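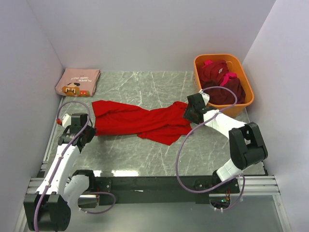 A folded pink T-shirt and an orange plastic basket.

The owner of Stasska, a guesthouse of 5 rooms in the hills above Quiroga, took over the place in March with no hotel experience. "I had stayed in plenty of rentals," she says. "I knew what annoyed me."

Most guests book for a week. She asks them to come by car, as the nearest shop is 3 miles down the road and the bus runs only on market days. "People read 'quiet' and think it means a quiet street," she says. "It means goats."

The terrace gets the sun until dinner, and she has left the old kitchen alone — stone sink, gas stove, 12 of everything in the cupboard. Breakfast is extra. Next year she wants to open through the winter, if the new heating is in by then. "I won't take bookings for it yet," she says.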